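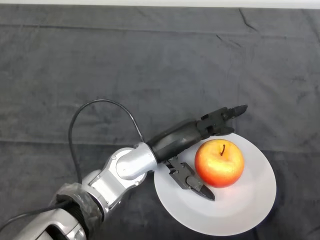
Someone from Bondthorpe wrote in last month to ask why a grasping paper spends four pages on where the thumb goes. Fair enough, and we get that one a lot, so it goes first.

Flastumer grasping study: frequently asked questions

Why so much about the thumb?
Most of the result is in there. Older planners pick a spot for the whole hand and close everything at once. Ours picks the thumb contact first, then fits the other fingers around it. On round things sitting in shallow dishes that order matters more than anything else we tried. Section 4 if you want the math.

What did you actually find?
Thumb-first planning dropped the object on 17 of 617 test grasps. The all-at-once planner dropped it on 55, same objects, same starting positions. Details in the table at the end of the paper.

How much training data?
Roughly 2,000 demonstrations, all teleoperated. No simulation in the final version. We tried mixing some in and the fingers got sloppy near the rim, so out it went. Might come back to it.

Is the thumb allowed to touch the plate?
Yes. Light contact with the dish is fine and the policy does it often. It's only a failure if the dish slides more than its own rim width or the object leaves it before the lift.

Why fruit?
Cheap, round, slightly different every time. Stems are a nice nuisance too. We also ran lemons, plums and a few onions, see the apendix. Apples were the hardest of the lot, too slick.

Why the dark cloth?
Keeps glare down for the camera and gives the segmenter an easy background. We haven't tested properly on patterned tablecloths. Two quick tries on a checked one went badly — not in the paper, didn't seem fair to report two.

Does it need touch sensors?
No. Joint positions, motor current, one camera view. Touch would probably help with soft fruit. Next round.

What counts as a success?
Lift, hold, put back down on the dish. Bruises weren't scored. Yes we know, three people have emailed.

Will it work with a two-finger gripper?
Not as is. There's no seperate thumb to plan for, so the method more or less collapses into the baseline.

How fast is it?
Planning is quick, the approach is slow. We capped arm speed for the whole study and left it capped so the runs could be compared.

What is Osemex?
The code package. Planner, training scripts, the config files for both methods. The Iwasaki branch is an older version with a different camera setup — please don't use it for comparisons, numbers won't match.

Can I get the raw recordings?
Demonstrations yes, on request, use the form on the Flastumer contact page. Test runs go up in August once the file names are fixed.

I re-ran the baseline and got fewer drops than you.
Check the closing force first. Default in the config is lower than what we used, our mistake, patch is coming. If it still doesn't match send the log file and the list of objects.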